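Ida Petersen
Nov 18, 2018

Right, a few of you asked how I went from hating my home desk to sitting at it most evenings, so I'm going to do this as a thread. Put the kettle on, I do go on a bit.

Back in June I signed up for a bookkeeping certificate by correspondence. First time studying anything since I was 22, and I was terrified! My plan was to do it all at the kitchen table after tea. That lasted one week.

The trouble with a kitchen table is that it keeps wanting to be a kitchen table. Every night I packed up, every night I unpacked, and by the time I'd found the right page I wanted my bed.

So I moved into the spare room. My neighbour Samer gave me a hand shifting things and we tried the desk on three different walls (sorry again about your thumb, Samer). 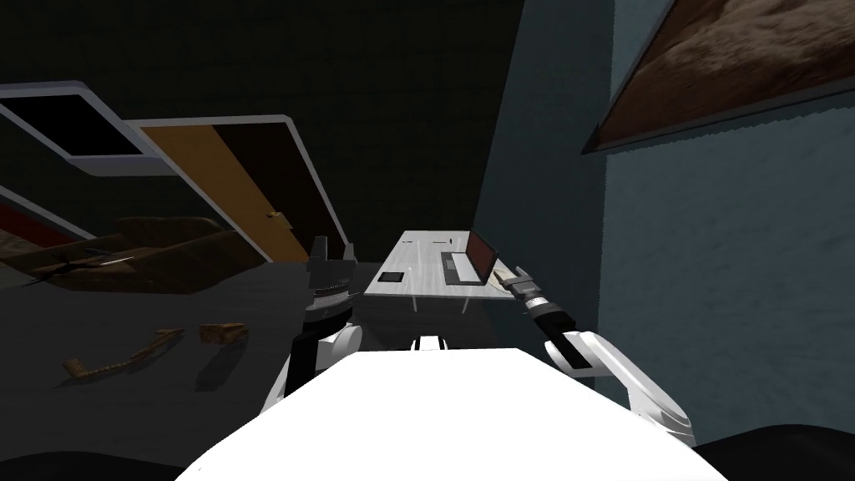

What I hadn't reckoned on was the quiet. I grew up in a loud house and I can't read a paragraph about accruals in silence. These days I have the radio on low in the hallway with the door half open, and that seems to do it.

The other thing was time. I'd been promising myself three hours a night, which was silly. Haiyan from my old work did her whole degree with two little ones at home, and she told me to pick one hour and guard it. Mine is seven to eight. The phone stays in the kitchen.

I also stopped copying out the textbook. I'd filled 54 pages in my neatest writing and couldn't have told you what was on any of them. Now I read a section, close the book, and write down whatever I can remember, however badly spelt.

It's a horrible feeling the first few times, I won't pretend otherwise. You sit there with four words on the page. But I go back, fill in the gaps in another colour, and by the weekend a fair bit of it has stuck.

Money, as somebody always asks – the course was $964 with the books, and I paid it off in bits. If yours has a payment plan, ask whether there's a fee for using it. Mine had one, tucked away on the very last page of the form.

I've done 16 assignments so far and only had to redo one (depreciation, my old enemy). The exam's still to come and I'm nervous as anything, but I do know where my calculator is.

If any of you are thinking of going back to study, my messages are open. I'm slow to answer between seven and eight!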